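31 Oct 2019

Notebook, garment collection, continued from the other book (that one is full, it is in the drawer under the printer).

Today was for jackets on beds. The plan from July says 2000 accepted episodes with clothes, and we are behind with everything that has a lining. T-shirts are easy to collect and we have too many of them. I would like to stop T-shirts completely, but Darska still asks for them in the weekly mix, so I leave it.

Before starting I did the calibration of finger opening again. The value for "closed" had moved a little after the last change of pads. With the old value the log says the fingers are closed when there is still a gap, and for thin cloth this is a real problem. For a padded jacket you would not notice. I wrote the new value in the config and also on the tape on the charger, please do not remove the tape.

Collected 70 episodes. After first review 16 are rejected. Reasons, in the order I met them:
– hand moved before the recording was running
– fingers slipped from the sleeve and I grasped again without pausing, so the episode contains two tasks
– tracking lost when I turned quickly to the window

The last one is the most frequent. The Aller script reports it only as "pose jump" and does not say when, so I must watch the whole episode to find it. Oldřich has promised a version with the time printed. Until then, turn slowly.

Something about grasp place. If I take the jacket by the shell, the filling goes away under the pads and the fingers hold mainly the thin outside. The jacket then slides when I lift. The cuff is better. It is gathered, it gives the fingers a thick fold, and the sleeve follows in more or less the same way every time. My worry is that the model will learn "find the cuff" and have no idea what to do when the cuff is under the body of the jacket. So in the second half I made some starts with both cuffs hidden, and there the first action is to turn the jacket over. These are longer and uglier. I labeled them "hidden start" and they should not be mixed with the others before we talk.

Background: I changed the bedding between blocks and did not make it flat. In the Flellier set all clothes lie on one gray table, and the policy trained on it got lost on our first striped sheet. I prefer the mess. Patterned covers are good for tracking also – plain white ones gave me more pose jumps than anything else.

Cuff grasp, teal jacket on the penguin blanket, pads on both sides of the fold:
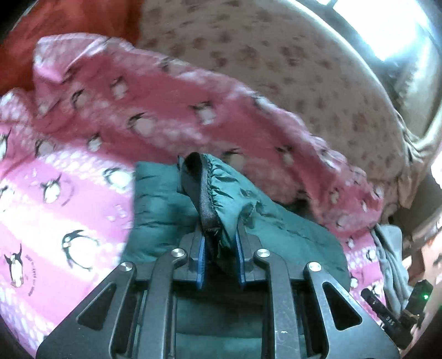 Oldřich Jurčo: I agree to keep the cuff grasps, but I would not put more than half of them in training. In the Giannakopoulos runs we had nearly all grasps at the collar, and the arm went to the collar also when the task was to pull the sleeve out. Please vary the approach angle too. Your wrist has a habit, one can see it in the plots.

It is true about the wrist. I looked at the plots and I come almost always from the same side. Next block I will stand on the other side of the bed, and do part of it with the left hand, even if it is slow.

To do:
– re-check the 16 rejected, maybe 2 can be saved by cutting the beginning
– separate folder for hidden start
– ask Darska if the label "cuff" is enough or they need left / right
– new pads, order before the old ones become too smooth
– copy today's card to the server, not yet done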